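The Night Drovano Wouldn't Let Go

Ánh Đào loved the arm best at the end of a shift, when the shop had gone quiet and she could hear the joints tick. It was called Drovano, it had cost Lakitz more than the van, and in July it had learned to pick up a metal tube and stand it in a rack without once dropping it. She had cheered so loudly that Roscoe Montoya came running with the first aid box!

Now it was November and Drovano had stopped dead, halfway between the bench and the rack, wrist tipped right back and a tube clamped in its fingers.

"It's sulking," said Roscoe.

"It's faulted," said Ánh Đào, who was already on her knees with her head in the controller cabinet, and delighted. "Oh, come and look at this! It thinks it's still closing."

Roscoe came and looked. The grip force was meant to sit at 29 and it did, it sat there beautifully, a flat green line all the way across the screen. But the close command was going out again and again, and every time the fingers answered that they had no more room to close, and every time the wrist rolled back a little further to try from another angle. It had done this until it ran out of wrist.

"How many tries?"

"Around 200." She laughed out loud. "Poor stubborn thing."

She pulled up the wrist camera to see what Drovano could see. 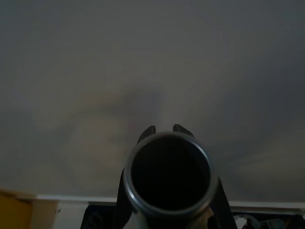

Drovano's own view: the tube in its grip, and the ceiling over Lakitz.

Roscoe leaned over her shoulder. He had worked with the arm for a year and had never thought about it having a ceiling. There was a smudge up there, soft and greyish blue, and he turned his face up to find it and couldn't be sure that he had.

"So it's been staring down a black hole," he said. "No wonder."

"That's it!" Ánh Đào sat up so fast she caught her ear on the cabinet door. "That's it, that's exactly it. It's looking for the bottom of the tube. It wants to see the bottom before it'll believe it's got hold of anything, and there's nothing in there but dark. Who changed the grip check?"

They both knew who had changed the grip check. Crisóforo Espinoza had put the new one in that morning before catching his train, and he had left a note on the keyboard saying it was much safer now. It was safer, too, in the sense that Drovano would never again set down a tube it wasn't certain of. It would hold on to it until the building fell down.

Roscoe reached for the tube.

"Don't you dare," said Ánh Đào.

He put his hand back in his pocket. She was right, of course. The motors were live and the arm was in the middle of a thought, and the moment he gave it something new to look at it might well decide to finish. Bình Vi had lost a thumbnail that way at Cleria, and Bình Vi was the careful one.

So they did it properly. Ánh Đào hit the stop and they listened for the brakes, two clunks, shoulder and elbow. Roscoe locked the supply off and hung the key round his neck. Then she found the little release screw at the side of the gripper and turned it with the tips of her fingers - a quarter, a half - while he held the tube from above in both hands, as if somebody were passing him a baby.

The fingers let go. The tube was heavier than he'd expected.

"Got it?"

"Got it."

She wrote it all up at the bench, standing, far too pleased to sit down. She put the old grip check back and drew a big happy arrow in the logbook pointing to Crisóforo's name. Roscoe turned the tube to the lamp and looked down inside it for quite a long time.

"Can you see the bottom?" she asked.

"No," he said, and went to put it in the rack by hand.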